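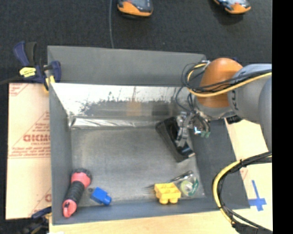
Ultan Ó Dálaigh

Omarden Recipe Cards: a README

Hello, and thank you for stopping by! Omarden is a collection of 1,031 handwritten recipe cards, typed up as plain text so that people can search them, cook from them, or use them to study how home cooks used to write things down. I started on it one July with a kitchen table covered in index cards (my dinner had to move to the couch for most of that summer), and it has grown a good deal since then.

What you get

There are 2 files. The first, cards.csv, holds one row per card, with the title, the ingredients, the method, and whatever else was scribbled in the margins. The second, words.csv, is a list of the odd spellings and kitchen shorthand I ran into, each with my best guess at what the cook meant. "Oleo" is in there, and so is "butter the size of an egg," which I grew very fond of.

Where the cards came from

Most of them belonged to one family, the MacLeods, who kept everything in tin boxes sorted by a system I never fully cracked. Pickles were filed with cakes. The rest came in smaller bundles from readers of my old newsletter, 53 households altogether, and every one of them said yes to having their cards shared. If a card named a living person I took the last name out, so you'll see plenty of "Aunt Jean's" and "from Ruth next door."

How they were typed

I typed every card by hand, twice, and then compared the two versions with a little tool called Flevex. Where they disagreed I went back to the card. Spelling mistakes are left as they were written, and so are the crossings-out, which sit inside square brackets. Oven temperatures are blank if the cook only wrote "hot oven" or "slow oven," and I haven't tried to turn those into degrees.

Things to watch for

Please don't can or preserve anything straight from these cards! Some of the methods are old and wouldn't pass as safe today, so check a current guide first. Desserts are badly overrepresented (people really did save the cakes and forget the stews), and the cards lean heavily on a handful of small towns. The column called gronoditz is left over from an early sorting script, Gronoditz, and you can ignore it. I keep meaning to remove it, but a friend's meal planner breaks whenever I do.

Using and sharing

Use the text however you like, as long as you mention the collection by name. If you spot a typing mistake, send me the card number and the line, and I'll fix it in the next version. Photos of finished dishes are very welcome too, especially the lemon sponge on card 53, which has sunk in the middle every time I've made it.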